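**From the house: small things for the kitchen shelf**

October 20, 2022

Dear members and neighbors,

In July we asked you what bothers you most in the shared kitchen at Prilberg. We received 147 answers, and I have read every one of them, some of them twice. I expected complaints about the oven. Instead most of you wrote about sponges, paper tissues and drinking glasses, so this month I write about exactly these.

First, the sponges. Until now we bought them one by one, whenever somebody noticed that the old one smelled. Brigitta Wieser has now ordered a box from Brunner, with 30 pieces inside, and they are kept on the lower shelf beside the dish towels. Please take a new one every Monday and throw the old one away. It should not move to the bathroom, and it should not go under the sink "for later."

They are the usual kind with two sides, yellow foam and green scouring layer. The green side is good for pots and for the oven tray. On the glass stove and on the coated pans it leaves fine scratches, and we have already lost two good pans this way. For these, use only the yellow side with a drop of dish soap and a little patience.
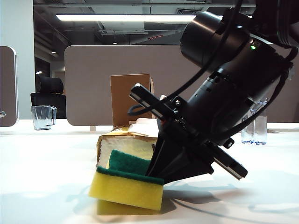

*A two-sided sponge on the white table, with the cardboard box behind.*

After you finish, rinse the sponge under warm water, press it well and stand it on its narrow side so that the air can come to it. Regula Auer did a small test at home with two sponges, one lying flat and one standing. The standing one was dry before she went to bed, the other one was still wet at breakfast. I know this is a very small science, but I was convinced.

Now the tissues. Several of you asked why there is never any paper on the table when one needs it. The answer is that the packs were in the high cupboard, and not everybody is as tall as Brock Poirier. From now on one open pack stays on the table and the others stay in the cupboard, but on the lowest board. When you open a new pack, please open it at the marked place and do not tear the whole side. A pack that is torn too far lets the tissues fall out, and then they collect every crumb and drop of tea.

About glasses there were different opinions. Burgi Steiner would like that everybody brings a cup with a name on it. Nadja Schwaiger finds this too much like a kindergarten. We have decided to wait with the names until spring. Until then there is one simple wish: wash your glass directly after you drink, and put it back upside down on the towel. If you bring a bottle of water, write your name on the cap with the pen that hangs by the door – or finish it the same day. 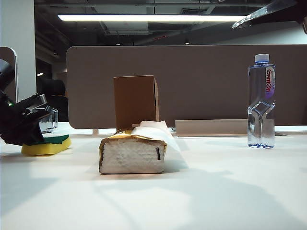 **Can I put the sponge in the dishwasher to make it clean again?**

Once or twice is fine, on the upper rack and with the hot program. After a week of daily use it is better to take a new one, because the foam starts to break and small pieces stay on the plates.

Two more practical points. Empty cardboard boxes go flat into the paper container in the yard, not behind the kitchen door, where already 5 of them were waiting last week. The code for the yard gate has changed and is now 2606. Please do not write it on the gate.

The descaler for the kettle comes from Cindier this time, the Gokamdale shop did not have any more. The instructions are taped inside the cupboard door. Read them before you use it, also if you have descaled a kettle many times before.

If something is missing from the shelf, write it on the list beside the refrigerator. Brigitta looks at it on Friday mornings and orders the same day.

With kind greetings from the kitchen group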